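Grade the Log, Leave the Demo Alone
Darmawan Sumampouw, March 14, 2022

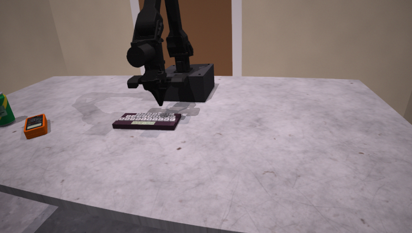
The assignment

The second-year automation course at Prirnside asks each pair of students to make a simulated arm press keys on a small keyboard. The arm, the table and the room come supplied in a scene package we call Nestero. Students write the controller. They may change where the keyboard lies, and they may move the other things on the table, such as the multimeter and the green can. They may not touch the physics settings.

The course has run this way since August. At the end, each pair gets up to 20 minutes in front of the class to run the controller live. That live run carries most of the grade. I think this is a mistake, and I have argued it inside the department without much luck, so I am setting it down at length.

What a live run measures

A live run measures one start position, one random seed and one layout, all chosen by the people being graded. A pair with a fragile controller will find a layout where it works and stay there. I would do the same in their place. The keyboard goes square to the table, the clutter goes off to one side, and the gripper starts with its fingertip already over the keys. From there the task is a short move down.

Compare that with a pair who spent their weeks on the approach path. Their arm can start folded, find the keyboard at an odd angle and come in clear of the can. It is slower and it misses sometimes. In a single run it has a fair chance of looking worse than the first controller. The grading sheet has no line for the difference.

The counterargument I hear most is that a demo teaches students to deliver. There is something to that. A deadline with people watching does get code merged. But the course already has a milestone in the middle that does the same job, and it carries no grade at all.

What the log holds

Nestero writes a log line for every attempted press: target key, commanded position, contact position, contact force, time. The files are plain text. One pair last term turned in a project with 911 attempts in the log, and reading it took me an evening. I could see where they changed the wrist angle. I could see a long stretch where every press landed off in the same direction, then the commit where they found the sign error in their frame conversion, then the misses scattering evenly. Their live run stalled on the first key and they lost the points for it.

I consider that log the best piece of student work I have read in this course. Finding a systematic error and separating it from noise is most of what an automation engineer is paid to do. We had the evidence on disk and graded the stall.

A proposal

Give the log and a written account of it 9 points out of 20. Run every controller on the same set of hidden layouts, overnight, with no one in the room, and give that most of the remainder. Keep the live run for 2 points, mainly so that people see each other's work.

The hidden layouts should vary more than the keyboard position. Rotate it. Put the multimeter close enough that a wide gripper has to mind its side parts as well as its fingertip. The present arm is bulky around the wrist, and a controller that checks only the fingertip for collisions should pay for that somewhere.

Costs

Reading logs takes staff time. Engelhardt, the script we use for checking submissions, could be extended to plot miss direction against attempt number, and that would cut the reading down a good deal. The overnight runs need a machine, and the Elport server sits idle after the evening lab.

There is also a risk that students will pad their logs. Some will. A padded log is easy to spot once it is plotted — the same key, the same position, the same force, over and over — and the written account has to explain it in any case.

The harder objection is that a simulated arm forgives too much, and that none of this matters until the code meets hardware. I agree that the simulation forgives too much. A student who has learned to read a log will have some idea where to look when the hardware disagrees with it. I would like the next version of the grading sheet to ask for that skill by name, and I have sent the department a draft.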